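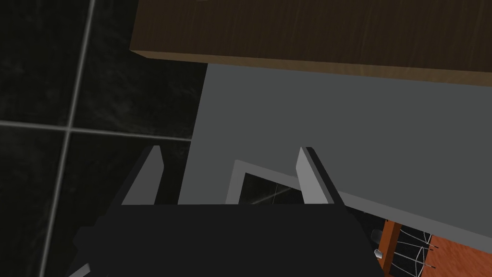 Dumer is looking for a gripper test engineer to join our simulation group in Clikville. The job is to compare two-finger grippers, wrist cameras and arm controllers in rendered homes before we spend money on hardware. Most of your day will be spent with wrist views like this one, with the two gray fingers spread wide under a wooden slab and black tiles running up the left side. Glossy dark tile and flat gray panels give our depth and pose estimates trouble, and we want someone who will find out how much trouble and write it down.

The position is full time and on site 4 days a week. You will report to Chiharu Nakajima, who runs the comparison program.

What you will do

Set up matched trials so that each gripper gets the same rooms, the same start poses and the same controller settings. A normal batch is 600 trials per gripper. You will check the logs, rerun anything that failed for software reasons, and report the rest as it stands.

Compare finger shapes and opening widths. We are currently testing the Nishimura parallel gripper against our own Vilau design. The Vilau has longer fingers and blocks more of the wrist camera's view when closed, and we need numbers on what that costs.

Try different camera mounts and lens settings. Moving the mount changes how much of the gripper body fills the bottom of the view, and several of our policies are sensitive to it.

Help Mio Ebihara in the hardware lab repeat selected trials on the real arms. Expect to be in the lab one day a week, more in September when the new controllers are due.

What we need from you

At least 3 years of work with robot arms, in simulation or on hardware. Solid Python. Some C++ is useful, as two of our controllers are written in it. You should know inverse kinematics and contact settings well enough to tell a bad grasp from a bad simulation. You should also be able to write a short test report that a mechanical engineer can use without calling you.

A degree in engineering or computer science is fine, and so is equivalent experience. We do not require published papers.

How to apply

Send a resume and one test report or similar document you wrote yourself to the Dumer hiring desk, quoting job number 718. Remove anything confidential first. Applications close Thu 14 February. Interviews are held in Clikville or by video, and include a paid half-day exercise using logs from an earlier comparison.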